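A little bench with big ideas

Print | E-mail

I am so taken with this wooden toy workbench! It has a long slot in the board, round holes in the block on top, and a red crank at the side with a knob that begs to be turned.

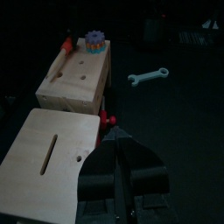 The gears and the tools

The gears are my favourite part (purple, orange and teal, what a mix). I like stacking them up in one corner and starting again in a new order. The red-handled screwdriver comes a close second, and the pale blue wrench is lovely too.

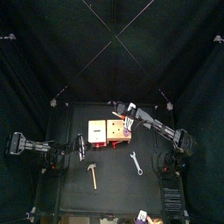
Next I want to try it beside the Femik train set, which has lived on our shelf since May and has 166 pieces, most of them track. The bench has far fewer bits and I think I may love it more!

Print this post | E-mail to a friend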